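Plaller canoe display cradle

Supports one hull indoors, keel down. Made by Heltholm. Overall length 168 cm, load limit 109 kg.
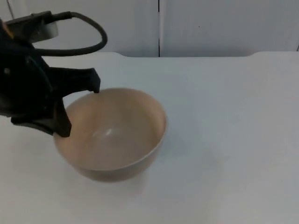 Can the cradle hold a birch bark hull?
Bark hulls need the wide felt pads, sold as a set of 2.

The arms lock at two heights. Fit both locking pins before lifting the canoe on.

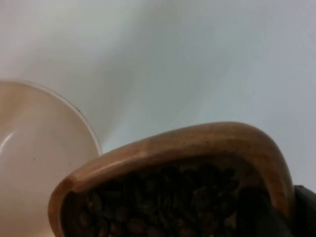 White bowl, close view

Floor bolts are supplied – wall ties are not. Check the bolts each December. 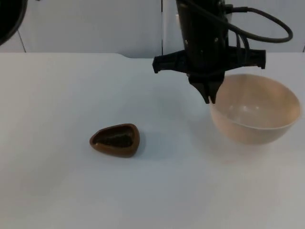 Replace any bolt that turns freely, and refit the washer under the head.

Spare pads and pins: ask for Iulian Dumitrescu at the Matei depot.

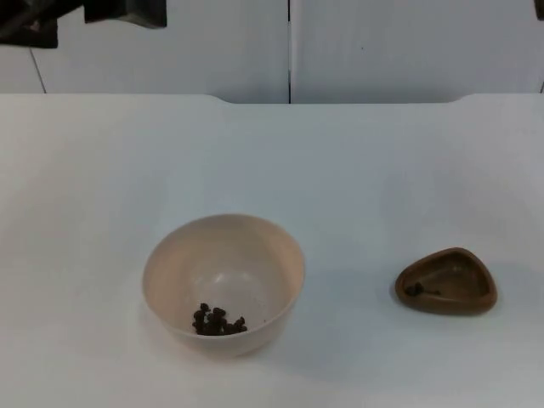 White tabletop and wall panels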